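Desard project: frequently asked questions

What does the study measure?
Whether a policy trained on plant-care demonstrations carries over to changed backgrounds and clutter.

How large is the dataset?
2,357 demonstrations over 60 task variants. A further 164 are held back for testing.

Which views are used?
Wrist and fixed cameras, both inside brick-patterned walls.

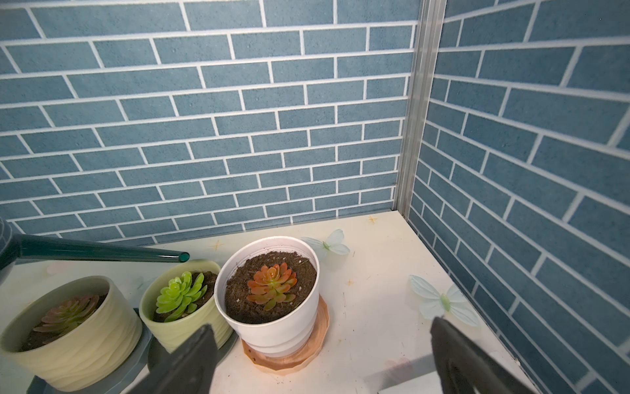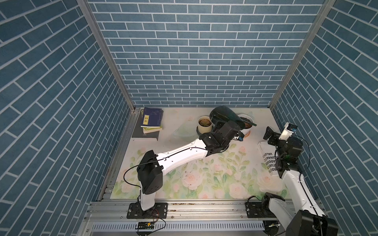
Watering can spout at the pots (first); scoop at the white bowl (second).

Is the code available?
Yes, in the Pusel repository. Nine checkpoints are included. The Todport version will follow in October.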